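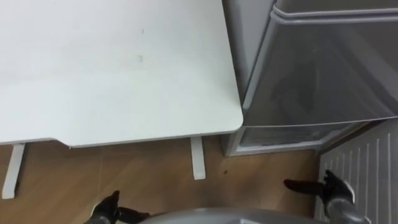 We finally got through a full campaign of Pakzad in December, with four players at the table for all but one session. It ran to 11 scenarios, and I have wanted to write something down before I forget how the middle part went.

Pakzad is a trading game with a map that changes between sessions. You run a caravan, you buy cheap in one town and sell in another, and every scenario closes a road or opens a new one. The rules are short. I taught them to Edvin and Zahira in the time it took Siamak to park.

The first three scenarios are slow. You have two wagons, and salt is the only thing worth carrying. Scenario four adds contracts and the game gets a lot better, because now you care what the person on your left is hauling. Zahira took every spice contract she could find and was ahead by a wide margin until scenario 7, when the river road closes for good. She had five crates sitting in the wrong town. I don't love that event. If you have read the book ahead of time you can plan for it, and if you haven't, it can cost you the campaign.

The last stretch was close. Siamak finished on 2,286 coins and won, Edvin was second, and I was third after a bad loan I took out in scenario nine. I would skip loans completely next time. The interest is charged before you sell, which I had read wrong for half the campaign -- check page 7 of the rulebook if you play.

Components are fine. The coins are thin cardboard and the black and dark blue wagons are hard to tell apart at night, so we swapped the blue ones for green cubes out of Grilon.

Would I play it again? Yes, with three players. Four is too long, mostly in the market phase. Edvin wants Jidemis next, and I still owe him a game of that.

Recent posts
Grilon: the two-player rules
Selling off half the shelf
Vokel after ten plays
A solo evening with Jidemis

This site uses cookies to remember your settings and count visits. By continuing to read you accept their use.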